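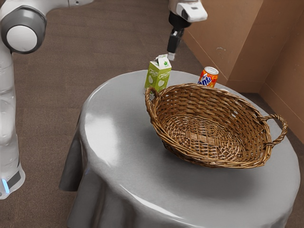
How a Robot Arm Practices in a Simulator

Nelo is the robotics club at Gratilberg school. Members are 9 to 12 years old. This page explains the club's spring project, which is called the Table Task. It is written for new members and for anyone who wants to know what the club does on its computers.

What a simulator is

A simulator is a computer program that works out how objects would move if they were real. It knows the shape of each object and how heavy it is. When one object bumps another, the program calculates the push and moves both of them. It does this many times each second, so the motion looks smooth on the screen.

The club's simulator is called Stareck. Everything in it is made of numbers: the robot arm, the round table, the gray cloth, the carpet. The juice carton and the orange soda can are numbers too. If the arm knocks the can off the table, you press Reset and the can goes back to its starting place. A real can would have to be picked up and might have a dent.

The parts of the arm

A robot arm is built from links and joints. The links are the stiff parts, like the bones in your own arm. The joints are the places that turn, like your elbow. In Stareck the links are white and most of the fittings between them are gray, so it is easy to see where one part stops and the next begins.

At the end of the arm is the gripper. A gripper does the job of a hand, but it is much simpler. Ours has 2 commands, open and close. It does not know what it is holding. It only does what the program tells it.

The task

The Table Task has 2 objects and one basket. The basket starts empty. Your program must put the carton and the can into it. You may choose which one goes first.

Each program has these steps:

1. Move the gripper above the object.
2. Lower it.
3. Close the gripper.
4. Lift.
5. Move above the basket.
6. Lower and open.

Then the steps repeat for the second object.

Step 5 causes the most trouble. The basket has a loop handle at each end, and the handles stick up. The left handle is near the carton. If the arm travels too low, whatever it is carrying hits the handle. Set your travel height above the top of the handle before you write anything else.

Step 3 is different for each object. The can is round, so it can be gripped from any side at the same width. The carton has a top shaped like a roof. If the gripper closes on the sloping part, it may slide off. Lower it until the fingers are beside the straight part of the carton, then close.

Coordinates

The arm needs to be told where to go. In Stareck a place is given by three numbers. The first is left and right, the second is forward and back, and the third is up and down. The club measures all of them in millimeters. A millimeter is about as thick as a dime.

If you write move(0, 300, 150), the gripper goes to the middle, 300 millimeters forward and 150 millimeters up. Check the third number twice. A missing zero there sends the gripper into the table.

Scoring

An object scores one point when it is inside the basket and the gripper is open. An object leaning on the rim does not score. A run ends when the program finishes or when something falls to the floor. You may make up to 9 runs in one club session, and your best run is the one that is kept.

Write down what you changed before each run. Change one number at a time. If you change several and the result is better, you will not know which one helped.

Saving your work

Save your program in the Ackah folder on the club drive, under your team name. Do not save it on the desktop, which is cleared every evening. Programs for the spring project must be in the folder by June 1, 2021. Teams that started in March should delete their old test files first.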